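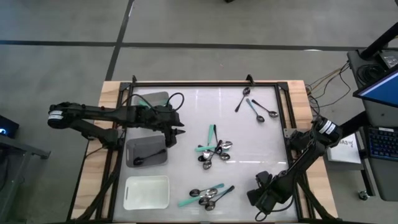

Sorting spoons into bins instead of a drawer tray

Posted by Iolanda Dantas, 11/15/20

We moved in May and the new kitchen has one wide drawer and no real place for cooking spoons. I used to have a divided tray but it doesn't fit, so I bought three small plastic bins to stand side by side. What I can't settle is how to split the spoons. I have 11 at the moment, mostly black handles and a few in teal. My first thought was to go by handle color because it's quick to see, but my sister says to go by what they're used for. The other thing is whether to leave one bin empty for the odds and ends that always show up. The drawer is 18 inches deep, if that matters. Does anyone do it by color and stick with it?

Luana Barbosa
By use. Color works until you buy a spoon that doesn't match anything. Tip them all out on a table first and spread them so none are on top of each other, then pick them up one at a time and put each one in its bin. I do stirring spoons in one and serving spoons in another. Slotted ones go with serving in my house but you could argue that either way. Yes, leave the third bin empty to start with. Mine stayed empty for 2 weeks and then it was full of measuring spoons.

Check the depth of the bins too. If the handles stick up over the rim the drawer will catch - I had to take the whole front off once to get it open again.

Nektarios Gavalas
just get a crock and put it next to the stove. never understood the drawer thing

Folasade Ogbonna
I do it by color and it has been fine for more than 3 years, but my teal ones are all for nonstick pans and the black ones are for everything else, so it comes out the same as sorting by use. If yours are mixed I would go with Luana. Lay them all the same way round in the bin, bowls at one end, or they take up twice the room. Rubber shelf liner under the bins stops them sliding when you pull the drawer out. Cut it a little short of the back.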